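Instrumental rock trio PLARICO will return to the road in November for a run of nine theater dates, the band's first shows since finishing work on its third album, "Floststead." Tickets go on sale Thursday at 10 a.m. local time through the band's website and the venue box offices.

The tour opens with two nights at the Zamani Theater, a seated room that holds 2,154. The band last played there as a support act, with a 30-minute slot. This time it will perform the new album from start to finish, take a short break, and come back for a second set drawn from its first two releases. Each show is expected to run around two hours. 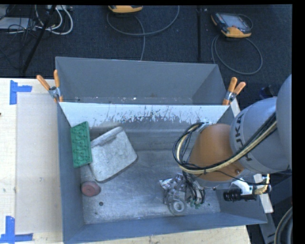 **TOUR NEWS**

Opening on all nine dates will be RURBERG, a four-piece that put out its debut EP in the spring. The group will play a 40-minute set beginning at 7:30 p.m. Doors open at 6:30 p.m. at every stop except the final night, when they open an hour earlier.

"Floststead" has 14 tracks and was recorded over 18 days. The band produced it without outside help for the first time. Two songs from the album, "Low Bridge" and "Salt Office," are streaming now, and a third will be released the week the tour begins. The full album will be sold at the merchandise table on CD and double vinyl before it reaches stores.

"We wrote these songs to be played in this order," the band said in a statement. "We tried a few of them on their own at rehearsal and kept wanting to go into the next one."

A limited number of early-entry packages will be offered for each date. They include a signed lyric-free songbook, admission to the last half hour of soundcheck, and first access to the merchandise table. The packages do not include a meet-and-greet.

Tickets are limited to four per customer. All shows are open to all ages, though anyone under 16 must come with an adult. Members of the band's mailing list will receive a presale code by email the day before the general sale.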